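Clakomia Open Storage Box, Orange Rim

Item no. 2355
Category: Living room and playroom storage
Sold by: Retby Home Supply

Overview

The Clakomia is an open-top storage box for soft toys, pouches and small boxed items. It has a white interior and a bright orange rim. There is no lid, hinge or latch. The box is meant to be filled from above and moved by hand from floor to sofa to shelf, so the walls are smooth on the inside and the corners are rounded.

The Clakomia replaces the older Fustum box, which had square corners and a gray rim. Fustum dividers do not fit the new shape. Customers who have Fustum shelving can continue to use it, as the outside width of the base is unchanged.

Loading

The box has no compartments. For mixed contents, put rigid items in first and soft items over them. Small cardboard boxes and tins should lie flat on the base. Fabric pouches go next, on the diagonal if they are too long to lie straight. Crocheted toys and small plush fill the gaps, and larger plush can stand against the wall with the head near the rim.

Flat items such as cards, felt patches and glitter sheets are best added last. They bend at the lower edge if pushed down between soft toys, and glittered surfaces shed onto crochet yarn. Keep them upright near the top or store them in a sleeve.

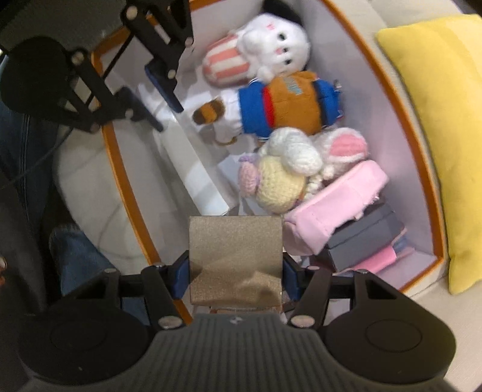
Plush with light-colored fabric should not be packed against dark printed boxes for long periods. Some inks transfer under pressure. Kwan-ho Kuo in product testing recommends turning the contents over once a month in a box that is kept full.

Do not compress the load to gain space. A plush toy that stands slightly above the rim is acceptable unless boxes are to be stacked, in which case all contents must sit below the rim.

Placement

Use on a level surface. On an upholstered seat the base will sink a little on the heavier side — center the rigid items before adding the rest. Do not leave a full box on the arm of a sofa or on the front edge of a cushion.

Stacking is limited to 2 boxes. The rim of the lower box carries the base of the upper one, and the joint is not locked. Stacked boxes should stand on the floor against a wall.

Cleaning

Empty the box and shake out loose glitter and lint before wiping. Wash with a soft cloth and lukewarm water at no more than 30 °C, with a drop of dish soap if needed. Abrasive pads will dull the interior. Dry fully before refilling, particularly if the contents include crochet or felt.

Colored pencil and most crayon marks come off the white surface with a damp cloth. Permanent marker does not, and solvent cleaners are not recommended.

Compatible items

Liu label clip, attaches to the orange rim
Liu flat sleeve, for cards and sheets
Retby base mat, for use on hard floors

Availability

Stock was renewed in March with a run of 2000 boxes. Orders of more than 30 boxes are handled separately; send the item number and delivery address to Hywel Phillips at the trade desk. Replacement label clips are sold singly. The orange rim is fixed and is not available as a spare part.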